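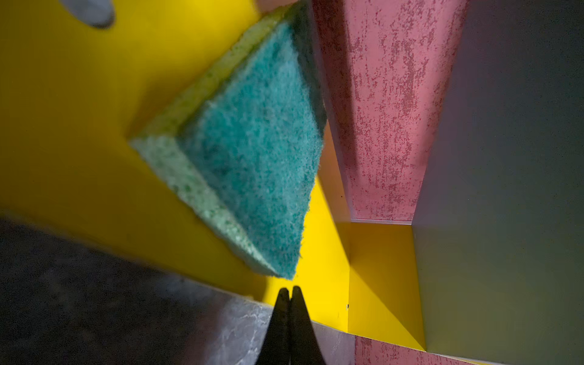 Green scrubbing sponge, teal side out

Lanwood Community Garden – November meeting, my notes

Sorry these are a bit late going up. I took the minutes again, so if I've got your motion wrong, yell out at the next one!

We got going at 7 pm in the hall kitchen (the main room was booked for dancing). Last month's minutes were passed without changes, apart from the spelling of compost.

Money – we have $1,033 in the account after paying the water bill. The plant stall brought in $332, a lot better than I'd feared with that wind. Agreed to keep $200 aside for hose fittings and leave the rest alone until autumn.

Water tank – long chat about this one. Segura quoted for a new tank and so did Gekex. Gekex is cheaper but wants us to lay the base ourselves, and my back said no before I could. We voted to go with Segura if they'll hold the price. I'm to ring them.

Plots – seven are free along the back fence. They're shady after lunch, so good for silverbeet and not much chop for tomatoes. The waiting list gets first pick and then we'll put a sign on the gate.

Tomato stakes – please take yours home at the end of the season. We had this same item last year and I've more or less copied it across.

Kitchen – cups to be washed and put away after working bees. New sponges are under the sink, and the old tea towels have gone to the rag bag.

Fakik Street gate – still sticking. Lift and push for now. Moved that we get the hinge replaced, carried, though we ran out of puff before deciding who's doing it.

Other business – snails. Lots of opinions, no motion.

Closed at 8.40 pm. There was lemon slice.

3 comments | 5 shares

plot19: Can I swap to the back fence if I don't mind shade?

beanpole: The hinge is a standard size, I've got a spare in the shed. Will bring it down.

muddyboots: Please put the slice recipe up!

Contact the garden | © Lanwood Community Garden | Back to top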